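Last touched 20th July. If you downloaded a copy before then, please grab a fresh one, the old `trade` column had a nasty mix-up between "sail" and "saddle" and I'd hate for anyone to build on it.

# Zulia: a word list for stitches, knots and thread

Hi! Zulia is a plain table of words that people use when they push a needle through something. Sailmakers, bookbinders, quilters, shoe repairers, surgeons, upholsterers, people who fix nets. They all sew, they all tie off, and they've all got their own names for it, and a lot of those names are the same word meaning different things (or different words meaning the same thing, and that's where I lost most of last winter).

I started it in a spreadsheet when I was trying to follow a bookbinding pattern and a leatherwork pattern in the same weekend and both of them said "lock the stitch" and meant completely different moves. I wanted one place to look that sort of thing up. Then it grew.

## What's in the box

There are 1,229 entries right now. Each entry is one word or phrase, in one trade, with one meaning. So "whip stitch" shows up several times, once for each trade that uses it, and that's on purpose.

- `zulia.csv` is the whole list, one row per entry
- `sources.csv` lists the 149 sources, with short codes
- `pairs.csv` holds links between entries I think mean the same thing
- `notes/` is a folder of longer notes, messy, one file per troublesome word
- `quaye/` is the little checking script (more on that below)

Everything is UTF-8 and comma separated. Definitions have commas in them, so they're quoted. If your spreadsheet program splits them up anyway, it's the import settings.

## Columns in `zulia.csv`

| Column | What it holds |
|---|---|
| `id` | A number that never gets reused, even if I delete the row |
| `term` | The word as the trade writes it, lower case |
| `trade` | One of: book, leather, sail, net, quilt, tailor, upholstery, surgery, embroidery, fishing |
| `kind` | stitch, knot, thread, tool, action, fault |
| `meaning` | My definition, in everyday words |
| `source` | Code pointing to `sources.csv` |
| `sure` | 1, 2 or 3, see below |
| `region` | Blank unless a source says the word is local |

The `sure` column is me being upfront about how well I know a word. A 3 means I found it in more than one source and I understand it. A 2 means one good source. A 1 means I heard it from somebody, or found it in a pamphlet with no author, or the definition made sense to me on the day and now I can't quite reconstruct why. Filter out the 1s if you're doing anything serious!

## How the words were gathered

Mostly by reading. The library in Groldale has a wonderful basement full of trade manuals nobody had borrowed in ages, and they let me sit down there with a laptop as long as I kept my coffee upstairs. The old manuals are great for stitches and terrible for faults. Nobody writing a manual wants to tell you what the trade calls it when you mess up, so the `fault` rows come almost entirely from people talking.

For those I went to craft fairs and asked. I kept notes on paper and typed them up later the same day. I didn't record anybody, and I didn't keep names, so `sources.csv` only has the trade and the kind of place ("leather, fair stall") for spoken entries.

Each word then got typed in twice, a few weeks apart, without looking at the first go. Where the two definitions disagreed I went back to the source. It's slow. It also caught more of my own nonsense than anything else I tried, so I'm keeping it.

## The surgery rows

I get more mail about these than about the rest put together, so they get their own section.

Surgical sewing words were a late addition. I'd been putting them off, I'm not a medical person and the vocabulary is enormous. But the overlap with the craft trades was too good to leave out. "Running," "interrupted," "mattress," "purse-string," "throw," "tail," "bite": a quilter would recognize half of those and get some of them exactly right. A "mattress stitch" in knitting and a "mattress suture" in surgery share a name and, once you squint, a bit of an idea too.

The `knot` rows are where it gets fun. In embroidery the whole point is often to avoid a knot, or hide it on the back. In surgical writing the knot is a subject all its own, built up from throws, with names for each combination. My rows cover the common ones and stop there.
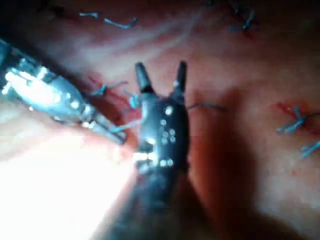
One reader wrote back that I'd got "throw" wrong in the first release: I had it as another word for the finished knot, and they pointed out that a throw is a single wrap-and-pull, with several of them stacked up to make the knot. They added that their grandmother used "turn" for the same thing when tying off upholstery twine, and asked if I'd link the two.

I fixed it, and yes, they're linked in `pairs.csv` now. I went through every other row that used "throw" in its definition too and cleaned up a couple that had inherited my mistake. Thank you, whoever you are, that was a very patient email.

A few things to know before you use these rows:

- They're about **words**. Please don't learn how to close a wound from a CSV file.
- I left out anything named after a person. Those names change from book to book and I couldn't keep them straight.
- "Suture" is in there as both a `thread` and an `action`. Both are correct and both get used, sometimes in one sentence.
- "Tail" means the loose end left past the knot. Craft trades say "end," "tail" or "tag" (that last one's from fishing), and I've paired all of them.
- Thread color isn't a column. People have asked! Blue, black, purple, undyed, it's all out there, and I don't know enough to say when a color means something and when it's simply what came in the packet.

The word I'm still unhappy with is "end." It's the free bit you're holding, or the last bit of the row, or in some leather books a whole length of thread made up and ready to use. There are four rows for it so far and the note file is longer than this README. If you've ever tried to explain to a beginner which end to pull, you know the feeling.
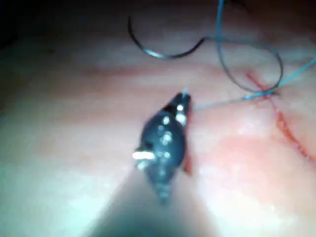 ## Pairs, and why they're shaky

`pairs.csv` links two entries by `id` and gives the link a type:

- `same` for two names, one move
- `near` for two names, moves that overlap a lot
- `false` for one name, two unrelated moves

The `false` links are my favorite part of the project. "Basting" is a nice tame one if you want to see how they look (the kitchen isn't a trade in Zulia, so don't go hunting for the turkey). "Binding" is the wild one.

I made all of these links by hand, by myself, over a lot of evenings. I'm a quilter first, and I'm sure I see quilting everywhere. If you think a `same` should be a `near`, you're probably right.

## The Quaye script

Quaye is a small Python script that reads the list and complains. It checks that every `source` code exists, that no `id` is used twice, that `trade` and `kind` only hold allowed words, and that no definition runs past 60 words. To run it:

```
python quaye/check.py zulia.csv
```

If it prints nothing, you're good. If it prints a lot, look at the first line and ignore the rest, one stray quote mark can set off the whole lot.

It doesn't check spelling. I tried, and it flagged every single net-making word. Never again.

## What I left out

Weaving and knitting, apart from a handful of words that cross over. They're huge, and the Vuvon list already covers knitting far better than I could. I borrowed Vuvon's idea of the `sure` column, though mine's a bit rougher around the edges.

Brand names for thread and needles are out too. So is anything in a language other than English, and I do feel bad about that one. Sailmaking in particular is full of words that came in from elsewhere, and I only note it when the source does.

## Things that will bite you

- `region` is mostly blank. Blank means I don't know. It doesn't mean the word is used everywhere.
- Older manuals hyphenate everything. I went with whatever the newest source does, so "back-stitch" is under "backstitch."
- The net and fishing trades were one trade until July. Some old note files still say `netfish`. Sorry.
- Upholstery is thin. I'd love more.

## Adding words

Please do! Open an issue with the word, the trade, what it means in your own words, and where you got it. "My boss says it" is a perfectly fine source, it'll go in with a `sure` of 1 and move up if somebody else turns up with the same thing. One word per issue keeps me sane.

I'd like to get the list to 2,000 entries at some point, with no deadline on that. Fault words are what I want most. If your trade has a name for the stitch you have to pick out and do over, send it.

## License

CC BY 4.0 for the list and the notes, MIT for the script. If you make something with it, a link back to the Zulia repo is plenty.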